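Two weeks with the gripper in the blue case

The case came up the stairs in the arms of a courier who plainly thought it would be heavier. I'd cleared the morning for it, I'd made coffee, and I'd told Noman Bhutto, who shares my office and most of my biscuits, that he was going to be the second pair of hands. He asked whether he'd need to know anything. I said no, and as far as the Varkham hand kit goes I think that's close to the truth, which is a big part of why I wanted to write about it.

If you haven't come across these things, the idea is simple enough. You don't buy a robot. You buy (or in this case hire) a gripper you hold in your own hand, with a camera on it, and you go about picking things up and putting them down. The recordings go off to the firm, and what you get back is a trained skill you can load on to an arm later, if you've got one, or if you're thinking about getting one and want to see whether your sort of job is worth the bother. Varkham is based in Wandetbridge, it's a small outfit, and the hire comes with the training service bundled in. A kit and one skill for a fortnight costs £783. Keep the kit and it's £1,233, with the second skill and any after that charged separately.

I was prepared to be grumpy about that. I've reviewed enough gadgets that arrive with a lovely box and a login page that doesn't work. But the login worked! The charger was in there, the cable was long enough to reach from my elbow to the table, and the booklet was written by somebody who had clearly watched a beginner get it wrong. Page four just says "Slower than that." I laughed, and then I did it too fast anyway.

For my skill I picked clearing a table and loading a dish rack, partly because it's a job I'd love to hand over and partly because crockery is a proper test. Mugs are easy. Bowls are so-so. Anything tall that gets wider towards the top is a pig, and I knew it would be, so naturally I went for that early on while I was still full of confidence.
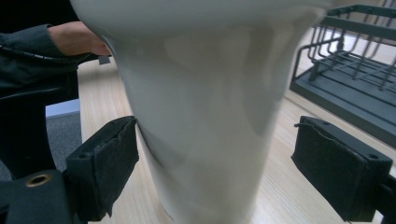 The trick, and I only got this after a phone call, is where you put the pads. If you close on a slope, the thing you're holding wants to slide down and out, and you find yourself squeezing harder and harder, which makes it worse. Živko Shehu, who runs support at Varkham and picked up on the third ring, told me to come in lower, keep my wrist square, and let the foam do the work. "You're holding it like a pair of barbecue tongs," he said. I have no idea how he knew. I was, though.

So, the foam. I want to talk about the foam, as it's the one part of this kit I'd really complain about. The pads are soft and grippy and I like how they take up a curve, but the edges fray. You get little threads poking out and corners that start to lift, and once a corner has lifted you catch it on everything. Varkham sells replacement pads and swapping them is a two-minute job with the tool in the lid, fine, but I'd like to see a spare set in a hire kit as a matter of course. I said so to Živko. He made the noise people make when they've heard it before.

The body of the gripper I've no quarrel with at all. It's light, the screws stay where you put them, and there are brass threaded inserts for bolting things to, so you're never winding a screw straight into plastic and hoping. Small thing, but I've had kits from far bigger names that didn't bother. My hand did get tired after an hour or so. Noman's didn't, and he was quite smug about it. He's got bigger hands than me and I think the handle suits him better. Anyone with small hands should ask for a try before paying, and the firm does have a trial day at its Wandetbridge workshop.

You need a minimum of 117 good runs before they'll train anything for you. That sounds like a slog, and some of it is. You pick up, you move, you set down, you bring your hand back to the start, and off you go again. We did ours in short bursts, mostly in the mornings when the light was even, with the radio on. What saves it from being really dull is the little score you get after each run, which tells you whether it counted. I got weirdly competitive over this. Noman kept a tally on the back of an envelope and won't let me throw it out.

They also ask you to shuffle things about between runs, so the skill doesn't learn one neat layout and then fall to bits the moment somebody moves a mug. I'd say take that seriously. I was lazy with it at first, and one afternoon I ended up binning a whole batch that all looked the same. After that we moved the rack every few goes, turned it round, stuck a bottle in the way and started with the gripper further off.
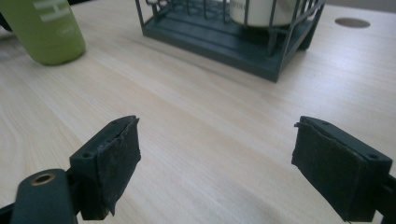

Clear table, open grip: plenty of space between the pads, with the wire basket and a green bottle at the far side.

And the result? We sent everything off, waited four days, and then took the finished skill over to the Ristić showroom, where they keep an arm you can book by the hour. I took my own mugs. It got the first into the rack, and the second, then it nudged a bowl sideways, stopped, had another go and got it in. I may have clapped. The tall flared pot was a different story. It managed one try out of three, and on the other two it let go early and I had to lunge. Živko reckons more runs on that shape would sort it and he may well be right, but I'd used up my fortnight.

I should mention the obvious rival. The Maronine set is cheaper to hire and the app is prettier, and if all you want to do is move boxes of one size, I'd go for that and save the money. I tried it last November and had a perfectly nice time. But I never got a person on the phone, and with a job as fiddly as crockery I'd have given up by the second morning without one.

Would I pay the full price to keep it? For me, no, I've one table and a dishwasher. For a café with a back room, or a small workshop that's been putting off the arm because it can't picture what it would do all day, I'd say hire it for the fortnight, book the showroom before you start (they fill up), and order an extra set of pads with the kit. Noman wants it back so he can have a go at teaching it to make toast. I've told him he can fill in the form himself.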